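Come help us at the Stustora open day!

Hi, I'm Idun Engström, and I'm looking for people to try our hand-held grippers in front of visitors this July. You pick things up, put them down, chat with whoever wanders over (kids ask the best stuff!). Two hours a shift, 800 kronor each, lunch on us.

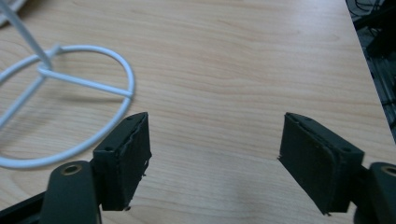
Do I need any experience with robots?

None at all, we'll spend the first part of your shift practicing together.

You do need to be 18 and okay with standing. Write to me or Hollis Rosenthal at the Stustora front desk and tell us which shift you'd like, morning or afternoon.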